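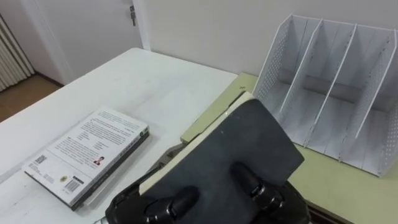
Figure 1. Book filing task, transfer from the white table to the green desk. Dark gray book in the gripper, second book still on the table, file organizer empty.

Household Handling Examples: Progress Report to the Gerkano Fund
Project short name: Rolluvness
Prepared by: Liên Tôn, data collection lead
Reviewed by: Aslı Güneş, project manager
Report date: Aug 23, 2023

1. Status

Collection for the book filing task is open and on schedule. The target for this task is 1000 accepted episodes. Across all tasks under the grant the set now holds 1949 accepted episodes, and 161 have been rejected at review. The labeling backlog has been cleared up to the last upload.

Two items need a decision from the Fund: the change in the split between rooms (section 6) and the purchase of a second set of finger tips (section 7).

2. Work since the April report

The April report covered the cup and tray tasks, both now closed. Work since then has been on book filing, which was listed in the proposal as task four and moved forward when the drawer unit for task three was delayed at the supplier.

Setup of the room took longer than planned. The table and the desk are not fixed to the floor, and in the first sessions they drifted apart by small amounts as operators leaned on them. Floor marks were added for all legs, and the operator checks them before the first episode of each session. The gap between the two surfaces is now treated as a setup value and written in the session sheet.

The Avcı controller was updated once in this period. The update changed the default closing speed of the gripper. Episodes recorded before and after the update carry different version tags and can be separated by anyone using the set.

3. Task definition

The robot starts with one or more books on the white table. The instruction is to place a named book upright in a compartment of the organizer on the green desk. The episode ends when the book is released and the arm has moved clear, or when the operator calls a stop.

The organizer has four compartments divided by slanted panels. The slope matters to the insertion. A book brought straight down meets the divider on the way in, so the operator has to match the lean before lowering. We consider this the main learning content of the task, along with the turn from flat to upright that comes before it.

Starting conditions are drawn from a list for each session. The list sets:

Which books are on the table
The angle of each book
Which side of the cover faces up
Which compartment is the goal
Whether the organizer starts empty or partly filled

Operators do not choose these values. In the early sessions they did, and the result was a strong lean toward books set square to the table edge with the spine toward the operator.

4. Collection method

All episodes are recorded by teleoperation. The operator works from the head view and has no direct line of sight to the desk. This was a choice made in the proposal and has been kept. An operator who can see the desk from the side uses information that the policy will not have, and the examples then contain corrections with no visible cause.

A session is 60 minutes including setup. Operators take a break after each session and do not run more than three in a day. Session length was reduced from the figure in the proposal after review showed more regrasps toward the end of long sessions.

Each episode is stored with the head video, joint positions, gripper opening, the text instruction and the starting condition. The instruction is written before the episode and is not edited afterward. If the operator picks up the wrong book, the episode is marked as an instruction mismatch and kept in a separate folder.

5. Quality review

Every episode is viewed by one reviewer at normal speed. Episodes flagged by the first reviewer go to a second. The rules for acceptance are unchanged from April:

The instruction matches what was done
The book ends upright and supported by the organizer
No contact with the wall
No pause longer than the limit in the protocol
All streams present for the full length

The most common cause of rejection in book filing is a pause over the gap between the table and the desk. Operators tend to stop there to plan the turn. Short pauses are accepted. Long ones teach the policy to wait, and a trial policy trained on the first batch did this clearly: it carried the book to the edge of the table and held it there until the time limit.

The second most common cause is slip during the turn. Books with a matte cover have given less trouble than those with a coated one. Paperbacks also bend when gripped near the open side, and the bend changes how the lower edge meets the divider. The protocol now asks for a grasp closer to the spine where the starting angle allows it. Grasps near the open side are still accepted if the episode meets the other rules, and they carry a tag.

A third cause, smaller in number, is a stream dropout at the start of recording. It was traced to the order in which the recorder opens its files. A fix has been in place since the controller update and no dropouts have been logged after it.

6. Change to the room split

The proposal called for an even split of book filing between two rooms. The second room, at the Taltgate site, will not be ready in time. Its power supply is being replaced, and the date given to us has moved twice.

We propose to collect the larger share in the present room and to vary the room itself in place of the second location. Planned changes are the position of the organizer along the desk, the blind setting and the distance between table and desk. The wall behind the desk is plain and will be left plain for the first half of the sessions. Printed sheets will be put up for the second half.

This does not fully replace a second room. A policy trained on the result may still depend on features of the present one, and we will report evaluation in unseen rooms as a separate figure so that the effect can be judged. If Taltgate opens before collection closes, sessions will be moved there without further request, subject to the Fund's agreement now.

7. Equipment

The arm and controller have needed no repair in this period. The ridged finger tips show wear on the side that carries most of the load during the turn. Worn tips slip earlier, and operators respond by closing harder, which marks the covers of softer books.

We request approval to buy one further set of tips from the existing equipment line. No increase in the total is needed. The current set would be kept as a spare and used for a small number of tagged episodes, since some spread in grip condition is useful in the data.

Books are replaced when the cover is creased enough to change how the book lies on the table. Replaced books stay in the inventory list with their last session number.

8. Data handling

Printed covers raise two points. The first is personal content, such as an author portrait on a back cover. The head camera resolves these in part. They are published material and the project has no reason to remove them, but the inventory records which books carry a portrait so that a user of the set can filter them out. The second is barcodes. They are left in the video and are not used as labels. Book identity in the labels comes from our own inventory number.

Nothing else in the room that could identify a person is kept in view during recording. The operator clears both surfaces of personal items as part of setup.

Storage is within the planned amount. Copies are held at two locations and the checksums are compared after each upload.

9. Risks

Operator supply. Two trained operators leave the project before the end of the next period. Training a replacement takes several sessions whose episodes are not counted. Recruitment has started.

Narrow book set. The present inventory has few large formats, mostly because they do not fit the gripper opening when lying next to another book. We will add thin large formats first and report the acceptance rate for them separately.

Reviewer drift. The two reviewers disagree most often on what counts as supported when a book leans on a divider without reaching the bottom of the compartment. A set of reference episodes has been agreed and is viewed by both before each review block.

10. Plan for the next period

Complete the book filing sessions with an empty organizer, then move to partly filled starts. Train a second trial policy once the empty-start share is complete, using only episodes recorded after the controller update. Repeat the pause measurement on that policy. Begin setup of the drawer task when the unit is delivered.

The next report will include the acceptance rate by starting angle and by goal compartment. These were requested in the Fund's comments on the April report and could not be included here, as the starting condition field was missing from the export used for the tables. The export has been corrected.

Questions on the data format should go to Liên Tôn. Questions on budget and on the decisions in sections 6 and 7 should go to Aslı Güneş.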